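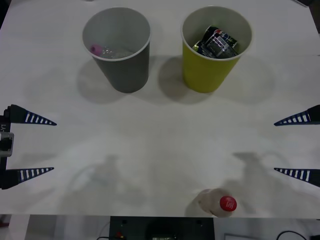 **Botond Vida** | posted 4/29/18 | Grippers and end effectors

Two-arm sorting cell, bottles to the grey bin, cans to the yellow-green one. Both arms carry the same ribbed fingers with pointed tips. Crushed cans are fine. Clear bottles near the front edge of the table slip out at the tips when the right arm closes on them. The controller is a Rernine, force limit at default. Should I change the fingers or the grip settings?

---

**Barnabás Bárány**

Settings first. Ribbed fingers need some travel after contact before they wrap, and if the force limit trips early you are holding the bottle with the tips only. Raise the limit 2 steps and drop the closing speed. Then look at the approach -- rotate the wrist 90 degrees so the fingers close across the body of the bottle, and go in deep enough to get the middle ribs on it. If it still slips, try silicone pads on one arm and leave the other as is, so you have a comparison.

---

**Liao**

we swapped to Plaltport suction for bottles. works on smooth ones, not on textured

---

**Botond Vida**

Wrist rotation helped. Have not tried pads yet.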